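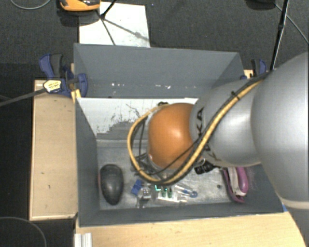 ## 3. Wear and Scuffing in Deep Storage Bins

### 3.1 Background

Deep rectangular bins are among the most heavily used pieces of furniture in a sorting room, and among the least often replaced. Earlier work on shared storage has dealt mainly with the size of the opening and the labeling of the contents. The condition of the inside surfaces has received less attention, although staff who use the bins every day tend to mention it first. Owusu and Kotian, in their survey of the Hellden sorting rooms, noted that users described a bin as "old" on the basis of its inner paint long before any part of it had failed.

This section considers the marks left on the walls and floor of a bin by ordinary use, and the bearing of those marks on when a bin should be repainted, lined or withdrawn.

### 3.2 Pattern of wear

Marks on a bin are seldom spread evenly. Figure 3 shows a gray bin in which the scratches and worn patches on the whitish inner panel grow thicker toward its lower edge. The panel above it carries a row of small white scuffs and chips low across its surface, and the floor is mottled and scratched.

**Figure 3.** Inside surfaces of a deep gray bin, with objects lying along the near part of the floor.

We read this pattern as consistent with two kinds of contact. The first is the sliding of objects along the floor until they meet a wall. The second is the dropping of objects from the height of the rim. A single view cannot separate the two, and we make no claim as to which did more of the damage in the bin shown. Chaturvedi has argued that sliding contact should leave long, nearly level marks and that dropping should leave short chips. The irregular scratches on the inner panel do not settle the question.

### 3.3 Staff reports

Nine members of staff at the Clukov and Espiritu sites were interviewed in May. They were asked how they placed objects in a bin and whether the state of the paint affected their work. Most reported that they set objects down near the side at which they stood and moved them back only when space ran short. Two said that small dark objects were hard to pick out against a worn floor. Cruzado, who led the interviews, observed that a complaint about lighting often became, on further questioning, a complaint about the floor of the bin.

### 3.4 Treatment of surfaces

Three treatments were considered: repainting, a removable liner, and no action. Repainting restored a plain background but took the bin out of service while the paint cured. A liner could be fitted during a shift, but staff at Hollari found that its corners lifted when long objects were pulled across it. Painemal recommends that liners be cut short of the walls and fixed along the far side only. We adopt that recommendation for the trial in Section 4, in which the floor and the lower part of each wall are recorded separately.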